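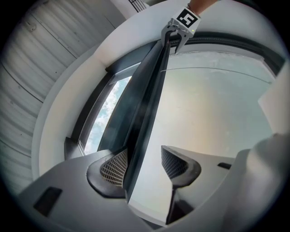

Project report: Can a two-finger gripper do the weekly chores?
Department project, spring term

1. Aim
The project asked whether present machines can take over ordinary household chores, and where they fail first. We limited the work to handling tasks: lifting, holding, wiping and putting away. Walking, stairs and speech were left out.

2. Method
Chores were first carried out by a person using hand-held grippers of the same shape as those on the arm. The recordings were then used to train a control program, which we called Imska. A second program, Porner, was written by hand with fixed rules and served as the baseline. Each chore was tried 50 times with each program. The training set held 4,000 short recordings, all made indoors by day.

3. Flat and rigid objects
Long flat objects need both grippers. With a single gripper the far end swings, and the fingers lose their hold once the object tilts. Using two, the main difficulty is timing – if one side moves early, the object twists. Imska handled this better than Porner, which had no means of waiting for the other side.

4. Windows and sills
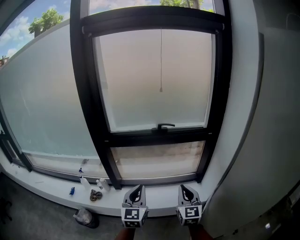 Cleaning a window is usually listed as one chore, but for a machine it is several. The sill has to be cleared, the glass sprayed and wiped, and everything put back. A sill holding a clear spray bottle with a blue trigger nozzle, two white bottles and a crumpled dark cloth already calls for different grips. Pulling a trigger while holding the bottle steady was beyond both programs. Frosted glass caused a further problem, as neither could judge from the camera whether a patch had been wiped.

5. Results
Of the 4 chores tested, Imska completed 2 at a rate we would accept in a home. These were clearing a sill and carrying a flat object. Spraying and folding cloth were not completed reliably. Porner reached the same standard on clearing only.

6. Limits
All trials used the Yakubu arm pair at its lowest speed setting. The Daltero controller lost its connection twice and those trials were repeated. Wet surfaces were not tested. A person stood by the stop switch throughout, so no time saving can be claimed from these figures.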